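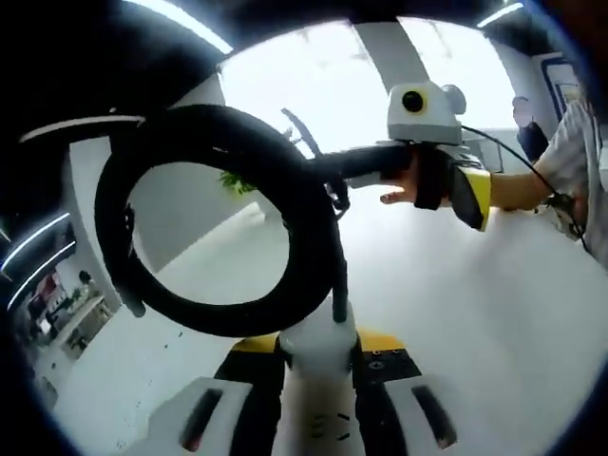
Coiled cable task, hand-held gripper. Coil raised, a person near the far wall.

8/30/22
Demonstration recording, cable handling task, Climley room
Present: E. Macapagal (operator), S. Hollis (log)

Purpose of the session was to extend the Lunska demonstration set with the black coiled cable. The earlier recordings used flat parts only, and the policy trained on them has not been asked to handle anything with an open center.

Procedure as agreed with the Norkus group. The operator takes up the coil with the gripper, raises it to chest height, holds for a count of two, and carries it to the target position. Each demonstration is recorded from pickup to release. The operator's free hand is to remain out of view throughout. Demonstrations in which the free hand enters are marked R and kept in a separate folder.

30 demonstrations were recorded. 25 were accepted. Three were marked R and two were stopped by the operator after the coil slipped during the lift. Total for the set is now 117.

Observations:

When the coil is raised it fills most of the left and center of the wide-angle view, and the target can be seen only through the ring or past its lower edge. Hollis considers this acceptable, as the robot will have the same view at run time. Macapagal would prefer a lower carry. Not settled. Suggest 12 demonstrations at waist height under the same lighting before any decision is made.

Wrist fatigue was reported after about an hour. Operators should change over at the halfway point of future sessions.

The sensor cable should be led back along the forearm toward the sleeve, with enough slack for full rotation of the wrist. Check this before the first recording and again after each break.

Pending:
Sivakumar to confirm whether the two stopped attempts may be used as failure cases.
Time stamps on demonstrations 8 and 9 to be checked against the written log.
Review of the full set remains planned for November.

S.H.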